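Home | Syllabus | Readings | Notes | Contact

Film Publicity and Its Readers
Notes for Unit 2, Pilar Medina
Sep 7, 2022

Studios release stills months ahead of a movie, and entertainment sites treat each batch as news. Be suspicious of that word. A still is picked, approved and timed by people selling tickets. Our case is Tornau, a space adventure whose first 14 stills went out in July through one website, Lalon.

Lalon's post ran 567 words. Take out the cast list and the praise and you are left with two facts, the release date and the director's name. The rest is guessing – a costume "hints" at a betrayal, a hallway "confirms" a sequel. 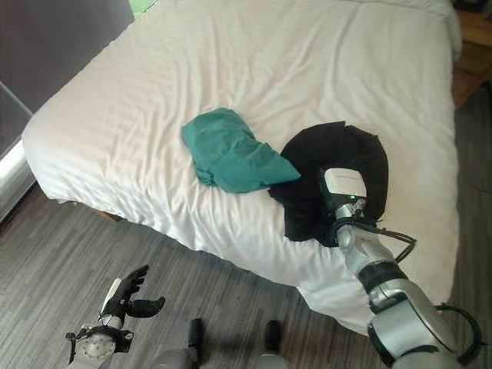 Fig. 1. Green garment and black cloth on a white duvet.

Baird, the textbook, claims early stills build "lasting interest." I doubt it. The survey behind the claim asked 2,000 people whether they remembered seeing a photo. Remembering a photo is a long way from buying a ticket, and the chapter slides from one to the other without a word.

For next class, read the Dolasach press kit and mark every sentence that could be checked by someone outside the studio. Bring the marked copy – I expect most of them will be pretty clean.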